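Setting Up Ticketing and Seating for a Small Hall Concert
Last updated 6/10/20

This guide covers ticket allocation, door procedure and seating for a one-night concert in a hall of up to 235 places. It assumes a single performance, a mix of advance and door sales, and one person in charge of the ticket list. The worked figures come from a chamber recital by the violinist Shuzhen Zeng, held in the main room at Orkel. Larger venues with fixed seating and a staffed box office will need a different method.

Before you start

You will need:
The licensed capacity of the room, in writing
A floor plan to scale, with doors and radiators marked
A spreadsheet or a ticketing package
A cash float and a card reader
Two printed copies of the final list

Step 1. Fix the saleable number

The licensed capacity is not the number of tickets you can sell. It normally includes performers, stewards and bar staff. At Orkel the licence allows 235 people in the room. Once performers, crew, guests and a margin for the sound desk had been taken out, the saleable number was set at 200.

Write this number at the top of the spreadsheet and lock the cell. If the stage plan changes, work it out again from the licensed figure. Do not adjust it by eye.

Step 2. Divide the allocation

Split the saleable number into blocks before anything goes on sale. The split used for the recital was:

Advance, full price: the largest block, sold online
Advance, student: 50, collected in person on proof of study
Door: 60, released when the doors open

Unsold student tickets may be moved to the door block on the morning of the concert. Tickets should not be moved in the other direction. Once the door block has been announced, people will travel on the strength of it.

Keep complimentary tickets outside all three blocks. They come out of the difference between the licensed capacity and the saleable number, and should carry a separate prefix so that they can be found quickly on the list.

Step 3. Number the tickets

Use one continuous run of numbers across all blocks, with a letter in front for the type: A for advance, S for student, D for door. A continuous run makes the final count a matter of subtraction. Separate runs that each start at 1 lead to duplicates, and duplicates are slow to sort out at a door.

If you sell through Zustlow, turn off automatic numbering under Event Settings and upload your own list. The upload accepts a plain two-column file. Leading zeros are dropped on import unless the column is set as text – check the first few rows before confirming.

Kondia users cannot upload numbers. In that case, export the buyer list after sales close and add your own numbers in a new column. 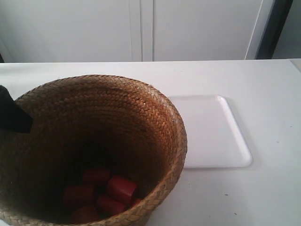 Sort the finished list by surname, then by ticket number. A list sorted only by number is of little use when a buyer arrives without a ticket, and this will happen several times in any evening.

Step 4. Draw the seating plan

Unreserved seating is quicker to run and is suitable for most concerts of this size. Reserved seating is worth the work only where sight lines vary a good deal, as they do in an L-shaped room or one with pillars.

For unreserved seating:
1. Mark the edge of the playing area with tape. Allow space for music stands and for a page turner if there is one.
2. Set the front row back from the tape far enough for a person to pass with an instrument case.
3. Set out a centre aisle that lines up with the main exit.
4. Place wheelchair spaces at the ends of rows, with a companion chair beside each. Avoid putting all of them at the back.
5. Link the chairs where the licence requires it.

Chairs with arms take up more width than the plan will suggest. Measure a real row of them.

Step 5. Set up the door

Use two tables, one for people who already hold a ticket and one for sales. Put the sales table further from the entrance so that its queue forms inside the foyer and does not block ticket holders.

Each table needs a printed list. Mark arrivals with a single stroke through the ticket number, leaving the name legible. Where a handheld scanner such as the Bai is in use, keep the paper list going as well until the first half has begun. The scanner will store its readings if the network drops, but two scanners working offline will both accept the same ticket.

Step 6. Late arrivals

Agree the admission points with the performer in advance and write them on the stewards' sheet. For the recital these were after the first sonata and at the interval. Movements within a work are not admission points, even where there is applause.

Hold unclaimed advance tickets until the interval. Reselling them at the start brings in little money and causes disputes.

Step 7. Close the count

Once the second half is under way, add up the strokes on both lists and compare the total with tickets sold. Enter no-shows by block. Count the cash with two people present, subtract the float, and record the card total separately from the reader's own report.

Keep the marked lists until the accounts for the concert have been signed off, then shred them – they contain names and, in some exports, home addresses.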